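Notebook, December, 20:45

Started to sort the small parts from the Skerkix cabinet. Léonie Delorme wants all the drawers back before the Naciri order comes, so I took two of them out first, the green one and the orange one, and put them on the carpet near the wall. The small white knobs are still tight on both. I will keep them as they are.

Cables and ribbons go together in one drawer, maximum 40 pieces, longer ones folded once and not rolled. Last month we rolled them and they kept the shape – very annoying to use afterwards.

The cloth must be shaken outside and folded before it goes on the shelf.
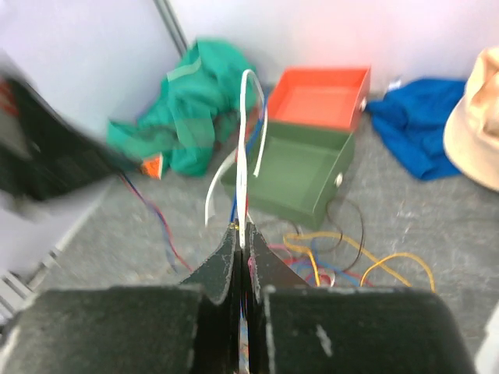
Labels are not printed yet. I asked for 200 from Plasilari, the small size. For tomorrow: finish the floor, then write the list for Léonie.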